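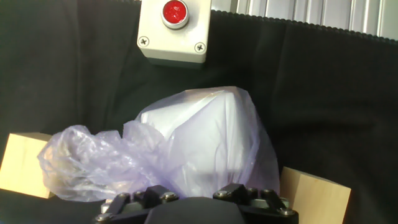
PART TWO: WRAPPING AND PACKING
Chapter 15
Thin Film, Awkward Shapes

My first job was in the back room of a housewares shop called Kasten, and I was terrible at it. The owner, Britta Buschmann, handed me a glass lampshade, a stack of cartons and a roll of thin plastic bags, and told me to have it ready by four o'clock. I had a bag around that lampshade in ten seconds flat. Then I spent the next half hour trying to work out why I couldn't get it to sit still in the carton. It rolled. It slid. When I finally wedged it in place, I had a big puffy handful of leftover bag and no idea what to do with it.

I still think of that lampshade when I see a lavender plastic bag pulled around something round and bulky. Look at the bag at the start of this chapter. Over the top of the object the film is smooth and tight, and the color goes so pale it's nearly white. Off to the left, where there is nothing inside to hold it out, the same bag is all wrinkles and shine. One bag, two completely different materials, or that's how it feels when you have your hands on it!

So this chapter is about film: what it does when you stretch it, what it does when you leave it alone, and how to make it behave when the thing you're wrapping has no flat sides. We did boxes and books in Part One, and if you got through the corner folds in Chapter 14 without swearing, you did better than most of my students. Round things are harder. A sheet of anything flat, paper or plastic, will lie nicely against a box and will also curl around a tube, but it won't cover a ball without either stretching or wrinkling somewhere. Paper hardly stretches, so it wrinkles. Thin plastic will do some of each, and your job is to decide where.

Pull and slack

I'm going to use two words a lot, so let me set them down now. Pull is the film that is tight against the object. Slack is everything else. When you bag a round object, pull gathers over the widest part and slack runs off to whichever side you left open. You'll often get a long fold down one side as well, where the bag was too wide and had to double over on itself. I call that the seam fold, even though it has nothing to do with the real seam of the bag (sorry – the name stuck years ago and I can't shake it).

Too much pull and the film thins out, and then any small point on the object goes straight through. You can sometimes spot the trouble early, because a hard edge underneath shows up as a faint crease in a part that should be smooth. Too much slack and the bag snags on whatever is next to it. Gayan Gunawardena, who taught the evening class before I took it over, used to walk along the benches tugging on every loose tail he found. If your object moved, you started again.

Blocks on either side

A bag does nothing to stop a round thing from rolling. For that you need something with a flat face, and plain light wooden blocks are my favorite. They're cheap, they stack, and they don't squash. Set one on each side, snug but not jammed, and let the slack fall over the top of a block if it wants to. Please don't stuff it underneath! Film under a block is slippery, and the block will creep when the carton gets tipped.

Blocks don't have to stand perfectly square, either. One that leans a little is fine at the bench. I'd straighten it before closing the lid.

What you'll need for the exercises

For the work in this chapter, set out the following:

2 thin plastic bags, large enough to go loosely around your object
1 rounded object you don't mind dropping (a melon is great, a bowling ball is not)
A handful of wooden blocks with flat faces
A carton wide enough for the object with a block on each side
Paper tape

Allow 18 minutes for the first exercise. Joonas Sjöberg, who tested all of these for me, did it in less, but he has enormous hands and a lot of patience.

We'll start with the bag alone, no blocks and no carton. Put your object on the table, open the bag wide, and turn to Section 15.1.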